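Shape blocks at the Ternisgate toy library

The toy library has a new set of coloured shape blocks on the lending shelf, and they have been out on loan almost every week since they arrived. Guilan Ding, who looks after the small-parts cupboard, asked us to put something in the newsletter about how they are lent and how families have been using them.

They came to us as part of a box of mixed toys passed on by Clakau playgroup when it moved to smaller rooms. The box held 626 pieces once everything had been tipped out and sorted, and a fair share of that was odd jigsaw pieces and beads, which have gone to the craft drawer. The blocks were the best of it. They are solid, one colour each, and there are cylinders, stars, hexagons and a rounded shape that most of the children call a heart. A few of the corners have been smoothed with fine sandpaper.

We have split them into bags of 16. Each bag has a card inside with the shapes drawn in outline, so please check the blocks against the card before you bring the bag back. A missing block is not a disaster but do tell us, as there are spares in the cupboard and we can make up the bag before the next family takes it.

The blocks are easiest to use on something flat and hard. Carpet is hopeless for standing a star on its points, and a tray with a lip gets in the way of small hands. A plain wooden board does the job well, and a large chopping board from the kitchen will do if you have one to spare. 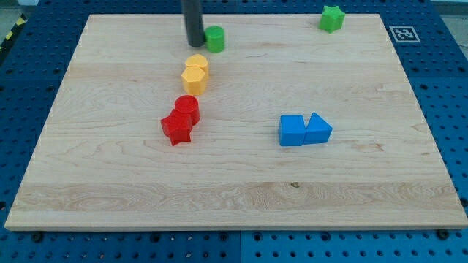
Sorting by colour is where most of the younger ones begin. Put out two or three colours to start with – red, yellow and green are easy to tell apart – and leave the rest in the bag. Once that gets dull, try sorting the same blocks by shape. It is harder than it sounds for a three-year-old, who has just been told that the red ones go together and now has to put a red star with a green one.

Older children tend to build. The cylinders and hexagons stack well on their flat ends and the stars will go on top if they are laid flat. One family at the Wan Road session got a tower going that used a whole bag, then took out a second bag the week after.

There is also a guessing game that Guilan plays at the drop-in. Put one block in a sock, let the child feel it from the outside and ask for the shape. Stars are found straight away. The hexagon and the cylinder get mixed up a good deal, by parents as well.

Bags cost 80p for a fortnight, or nothing if you have a Puvo family card. Wipe the blocks with a damp cloth before returning them and let them dry before they go back in the bag. Please don't soak them.

Returns can go in the crate by the side door up to 20 minutes before closing.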